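Muddale Drelta Basketball Club

Muddale Drelta is an amateur basketball club based in Muddale. It plays its home games at Tavance Hall and fields men's, women's and under-18 teams. The club is best known for its long run in the regional second division, where the men's side has spent most of its history.

History

The club was formed by workers at the Drelta bottling plant, who had been playing lunchtime games in the yard behind the loading dock. Its first league season ended with 4 wins. Attendance was low until the move to Tavance Hall, which seats 695. The opening game there was a two-point loss to Do Athletic, still the club's main rival.

Taras Ivanyshyn joined as a guard and played 185 league games, a club record. He was offered a place on a college roster as a teenager but stayed in Muddale after the program dropped its scholarship. He later coached the men's team for six seasons and won the regional cup once, beating Do Athletic 80–71 in the final.
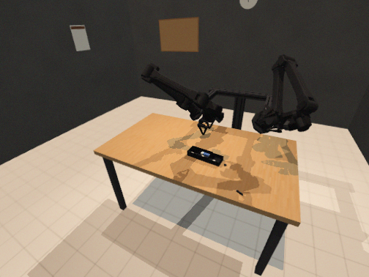
Tavance Hall was built as a market building and converted for sports use before the club arrived. The court was laid over the old market floor, and the scoreboard came secondhand from a school gym. Side rooms on the north side hold the changing areas and the club office. Officials keep score at courtside on a long folding table, a lighter thing than a rectangular wooden table on squared black legs standing on pale tile. The home bench is on the side nearest the entrance.

Colors and rivalry

The team wears green and white. The original shirts were plain green work shirts with numbers sewn on by hand. Games against Do Athletic are held twice each season, and the away game in August is a preseason friendly that does not count toward the standings.

Recent seasons

The men's team was relegated to the third division and returned after two years. The women's team, added later, reached the cup semifinal in its second season. On 28 July 2019 the club named Ivanyshyn its honorary president. The under-18 team trains at Tavance Hall on weekday evenings and plays in the county youth league.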